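Pale Table Questions

I get the same handful of emails about pale, matte work surfaces pretty much every month, and most of them come in after people have already bought one and set a mug of tea on it. So I've put my answers on one page. I'm Precious Bañez, I do small craft projects and mending at home in Flornthorpe, and I've worked at a light gray table for long enough to have opinions about it!

Why light gray and not white?

I started with white and it drove me up the wall. Every speck showed, and on a bright morning the glare made my eyes ache by the time I'd threaded a needle. Light gray is kinder. You still see your colors properly and you still find the pin you dropped, but you aren't squinting at it. If you mostly work in the evening under a lamp, go and look at samples in the evening too. The one I loved in the store at noon looked faintly blue once I got it home.

Is matte harder to clean than gloss?

A bit, yes. Gloss wipes off in one pass and then shows you every streak. Matte takes two or three passes and then looks the same all over, and I'll take that trade any day. What matte really doesn't like is being scrubbed in one spot. Do that often enough and you get a shiny patch that never goes away (ask me about the corner by the window).

What do you wipe it with?

Warm water, a drop of dish soap and a soft cloth. Then a second cloth with plain water, then a dry one. I know three cloths sounds fussy, but if you skip the plain water the soap dries to a film and the film holds on to dust. I don't use scouring powder on it at all, and I keep the melamine sponges for the bathtub.

Someone has drawn on it in ballpoint. Help?

Rubbing alcohol on a cotton swab, and test it underneath the table first. Roll the swab along the line so you lift the ink – if you rub, you'll end up with a pale purple cloud instead of a thin blue line. Change swabs as soon as one looks dirty. Permanent marker is the same idea with more patience, and on some finishes it will leave a ghost whatever you do. Mine has one. It's shaped like a comma.

How much stuff do you let live on the table?

Hardly any. My rule is that whatever I'm working on today can stay and the rest goes back on the shelf before supper. I used to have a pencil cup, a tape dispenser, a lamp, a little dish for buttons and a plant, and I was working in a space the size of a dinner plate. Harsh Chauhan, who shares the workroom with me, clamped the lamp to the shelf bracket one afternoon while I was out and I've never asked for it back. The plant moved to the kitchen, where it's doing much better.

I can't clear the whole thing. Where do I start?

Pick one end and only do that end. Seriously, leave the other half alone for now! Put everything from your chosen end into a box, wipe the surface, let it dry, and then take things out of the box as you need them. When I did this I counted what was left in there after a couple of weeks, because I'm like that, and it came to 371 items. A lot of them were beads, to be fair.

Does it matter if round things roll?

It did to me. My first table leaned toward the door and I spent half my life on the floor hunting for bobbins. Put a marble in the middle and see where it heads. If it wanders, fold a bit of card under the low leg, or use the screw foot if you have one. On mine it took two turns of the foot and that was that. If the marble wanders a different way depending on where you put it down, the top itself is bowed and the feet won't fix it.

How do you keep small soft things from picking up marks?

Sponges, foam shapes, wax, pale soap, erasers, anything in that family will grab whatever is on the table. Wipe and dry the surface first, wash your hands, and put the thing down once and leave it there. Dark thread fluff is the worst for this. I keep denim well away until anything pale has been put up.

Should I get a mat?

For cutting, always. For everything else I'd wait and see. I bought a big one early on and it curled at the corners, and then I had a curled mat collecting crumbs on top of a perfectly good table. A small cutting mat that slides in behind the shelf has been plenty.

What about hot things?

Trivet, every time. Iron, glue gun, teapot, the lot. I've seen pale tops go yellow in a neat ring and I don't know of any fix apart from standing something over it.

What size do you recommend?

Depends on your arms! Sit down, reach forward without leaning, and measure from your belly to your fingertips. Past that point you're just building a shelf for clutter. I find 700 mm deep is plenty, and my old table was deeper than that and the back strip was always a mess. For length I'd go as long as the wall allows.

Where should the light come from?

From the side opposite the hand you work with, so your own shadow stays off the job. I'm right-handed, so I like my light on the left. Soft light is easier on a pale top than a bare bulb. I went from a bare bulb to a paper shade and it cost me some 19 dollars, and I wish I'd done it years before.

Can I paint an old table instead?

You can, and I've done it, but a painted top needs a lot longer to harden than it does to feel dry. I put a box down on mine the next morning and peeled off a perfect rectangle. Sand it lightly, use thin coats, and leave it alone for as long as the can tells you and then a few days more.

Can I send you a question?

Please do. I go through the messages at the end of each month, except in October, when I'm away, and I add the ones that keep coming up. Tell me what your top is made of if you know, and what you've already tried on it – half of my replies are just me asking that.
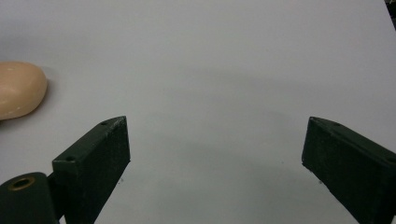
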